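**Onuvard Rusport, office group: minutes**
Oct 17, 2019, small meeting room

Present: office administration, records, front desk, facilities. Apologies from accounts.

**1. Previous minutes**

Accepted with one correction. Under item 4, "toner" should read "ink". The printer on the shared desk is an inkjet and takes cartridges.

**2. Page count**

The counter on the shared desk printer stood at 2,321 pages for the period from May. The print log kept at the desk shows 2,268. The difference is 53 pages. Front desk stated that test pages and alignment sheets are not entered in the log. Records asked that they be entered from now on, with "T" in the job column. Agreed.

**3. Ink supply**

Stock in the supply cabinet is 2 cartridges, both black. No color in stock. The Minja order was placed under the old account code and was returned unfilled. Administration will place it again under the current code.

Stellenano has quoted 39 dollars per cartridge, delivery included. Facilities asked whether the quote covers color as well as black. It is not stated in the quote. Administration to check before any order is placed with them.

**4. Changing a cartridge**

Procedure read out and adopted with small changes:

- Printer stays on during the change.
- Match the number on the box to the number on the label inside the lid before opening the box.
- Open the box at the end flap. Keep the box until the new cartridge has printed a clean alignment sheet.
- Do not touch the contacts or the nozzles.
- Enter the date and the page counter in the log.
- No tools are to be used on the cartridge carriage. Report a stuck carriage to facilities.

**5. Shared desk**

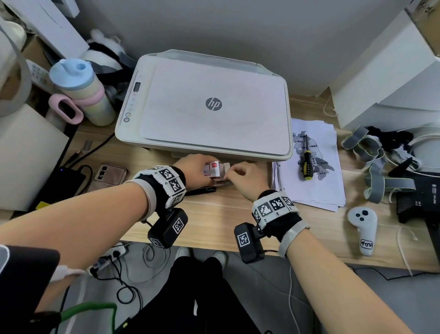
Can someone change a cartridge while a job is waiting in the queue?

Pause the queue first, change the cartridge, print the alignment sheet, then release the queue.

Facilities asked that screwdrivers go back to the tool drawer after use. Printed maps are to be collected by whoever sent the job. Records will supply a tray for maps and other papers left at the desk. Drinks to be kept away from the printer.

**6. Actions**

- Administration: Minja order, current account code.
- Administration: written answer from Stellenano on color.
- Records: tray, and a new log sheet with the "T" entry explained at the top.
- Facilities: print the procedure in item 4 and fix it to the wall by the desk.

**7. Other business**

Front desk reported that the supply cabinet key sticks. Facilities will look at the lock. Date of next meeting to be sent by email.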